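寝具の使い心地モニター募集(在宅・4週間)

Plendtonは、枕と敷きパッドを作っている小さな会社です。このたび、新しい枕「Udarex」を自宅で使って、感想を書いてくださる方を募集いたします。寝具の専門知識は必要ありません。毎日ふつうに寝て、朝に短い記録をつけていただく仕事です。

募集の内容
期間:4月から4週間
人数:80名まで
場所:ご自宅(日本国内にお住まいの方)
使うもの:枕2個(高さの違うもの)、洗い替えのカバー

最初の2週間は低いほうの枕、あとの2週間は高いほうの枕を使っていただきます。途中で首や肩が痛くなった場合は、無理をしないで、いつもの枕に戻してください。その場合も、戻した日までの記録があれば参加として数えます。

記録は専用のページから送っていただきます。質問は9つあり、寝つき、夜中に目が覚めた回数、朝の首の感じ、枕の温度の感じなどをお聞きします。自由に書く欄もあります。文章は短くてかまいませんが、「よかった」だけより、「横向きのとき耳が少し押された」のような書き方のほうが、私たちにはたいへん役に立ちます。

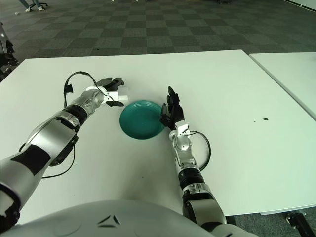 白いテーブルの上の青緑色の丸い皿

参加できる方
・20歳以上で、ふだん枕を使って寝ている方
・期間中に長い旅行や引っ越しの予定がない方
・首や背中の治療を受けていない方
・日本語で記録を書ける方(母語でなくても問題ありません。私も母語ではありません)

ご夫婦やご家族での参加もできます。ただし、枕は一人ずつ別のものを使い、記録も別々に送ってください。小さいお子さまとペットは、枕に触れることがあっても参加に影響しません。カバーが汚れたときは、ご家庭の洗濯機で洗ってください。枕の本体は洗わないでください。

お礼
最後まで記録を送ってくださった方に、お好きなほうの枕をそのまま差し上げます。もう一つの枕は、同封の伝票で返送してください。送料は当社が払います。このほかに、敷きパッド「Pomcombe」の割引券をお送りします。

応募の方法
当社サイトの応募フォームに、お名前、ご住所、ふだんの寝る姿勢(仰向け、横向き、うつぶせ)、今お使いの枕の種類を書いて送ってください。締め切りは3月末です。応募が多いときは、寝る姿勢が偏らないように選ばせていただきます。結果は、選ばれなかった方にもメールでご連絡します。

いただいた個人情報は、枕の発送と連絡だけに使います。感想の文を商品ページに載せたい場合は、必ず前もってお願いのメールを差し上げますので、断ってくださってもかまいません。

ご質問は、フォームの「モニターについて」を選んでお送りください。日本語の電話は中島が午後2時から4時まで受けております。

Plendton 商品開発担当
Eskil Tangen(エスキル・タンゲン)
中島 慎二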